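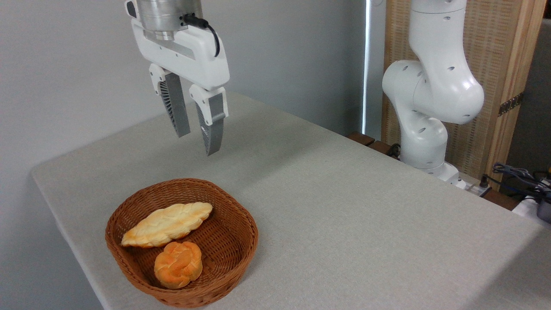

Bread basket

A bread basket is a shallow open container for holding bread at the table. Oval wicker ones with a low, flared rim are common, often in a reddish-brown weave. A braided loaf usually has to lie diagonally to fit.

Claimed benefits

Sellers often say that wicker "lets bread breathe" and keeps it fresh. The evidence is thin. Open air dries a crust whatever it sits in, and a leaflet from the basket maker Hesetance promising 20 extra hours of freshness names no test. The claim that a tight weave catches all crumbs is equally doubtful.
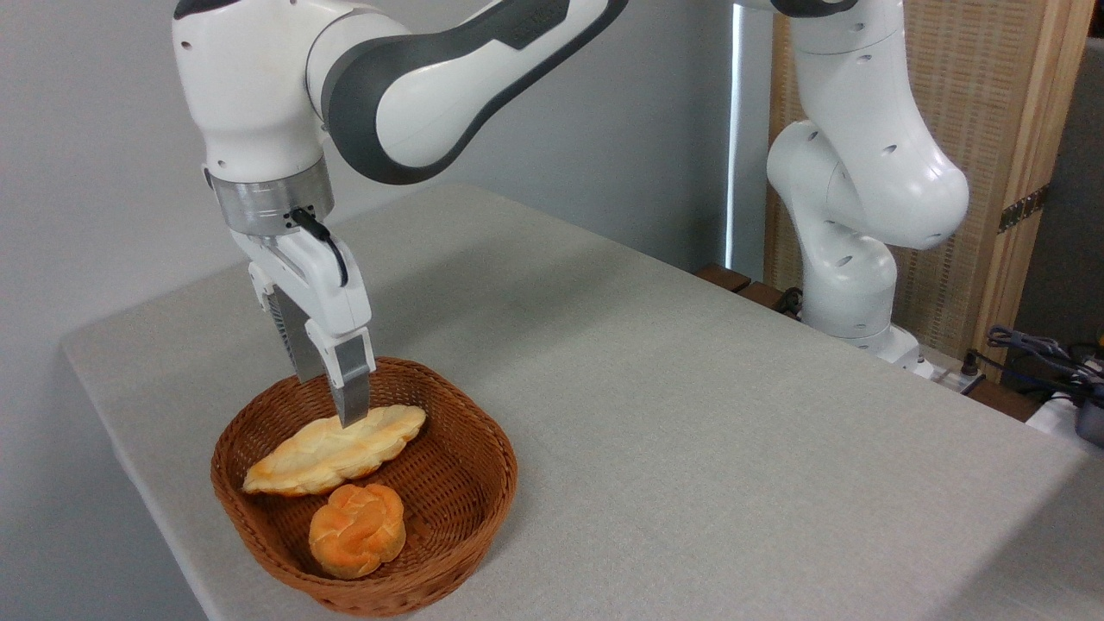
Display use

Baskets are also filled for show, typically with a long loaf behind a glazed round bun. Some display bread is artificial. The Sanida catalog calls its pieces "indistinguishable from fresh," a phrase best read as advertising. Light weight tends to give them away.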